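Gilbridge Handheld Collection Kit – Operator Manual
Home Setup Collection Review Export Support
Search this manual Go
Reading time: 4 minutes

Section 4. Recording Two-Handed Demonstrations

4.1 Scope

This section applies to operators who record demonstrations with the paired handheld grippers. Each demonstration becomes one episode in the training set. Operators must complete Section 3 (Pairing and Calibration) before starting a session. Episodes recorded on an uncalibrated pair are rejected at export.

4.2 Preparing the station

1. Clear the work table of everything except the objects listed on the task card.
2. Put on the head camera and tighten the rear strap until the camera does not shift when you nod.
3. Connect the cable of each gripper to the recording pack. The left gripper uses port L and the right gripper uses port R.
4. Switch on both grippers and wait for the green light on each one.
5. Open the Movolberg recorder, select the task name, and enter your operator number.

CAUTION: Keep the gripper cables clear of the finger pads at all times. A cable caught in the jaws can pull the connector out of its socket.

NOTE: Clean the faces of the marker cubes with a dry cloth. Do not use solvent, tape, or labels on any printed face.

4.3 Recording an episode

1. Stand at the long side of the table with your feet still and both grippers open.
2. Press Start on the recorder and hold the grippers in view for 2 seconds.
3. Approach the object from both sides at an even speed.
4. Close the jaws until the finger pads touch the object. Squeeze only as much as the task requires.
5. Carry out the action on the task card. Keep the cubes facing up or toward the head camera.
6. Release the object, return the grippers to the open position, and press Stop.

For upright objects such as cups, both pairs of finger pads should meet the side wall at the same height. Uneven contact tips the object, and the recorder does not flag the fault. 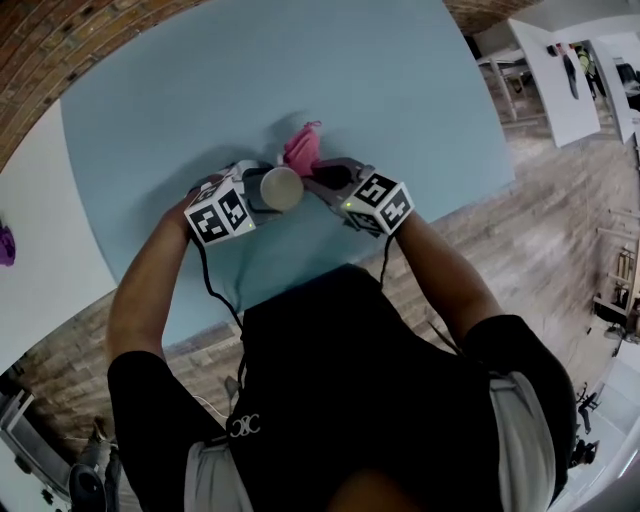

Operators should lean from the waist when the object is near the middle of the table. Stepping sideways during an episode is permitted only where the task card says so. If the head camera loses sight of either cube, the recorder sounds a single tone. Finish the motion, press Stop, and mark the episode "Repeat."

Cloths and other soft items need not be returned to the same shape between episodes. Variation in how they fall is useful to the learning system and should be left alone. Rigid objects are to be moved to a new starting place after each episode, following the order on the task card.

CAUTION: Do not correct a poor grasp by pushing the object with your wrist or sleeve. Open the jaws and grasp again. A second attempt is acceptable and is kept as part of the episode.

4.4 Episode targets

A standard task requires 700 accepted episodes. Tasks that include a cloth require 900. The storage card holds 1000 episodes, after which the recorder will not start until the card has been copied to the Plovetti server.

4.5 Ending a session

1. Review the list of episodes and confirm each "Repeat" mark.
2. Switch off both grippers before unplugging the cables.
3. Place the grippers in the case with the cubes facing upward – nothing may be stacked on them.
4. Sign the session sheet and leave it with the case.

Session sheets are collected every Monday. Questions about task cards go to Chanida Prasertsri. Damaged grippers or cubes are reported to Firouzeh Hashemi and must not be used again until they have been recalibrated.

Previous: Pairing and Calibration Next: Reviewing Episodes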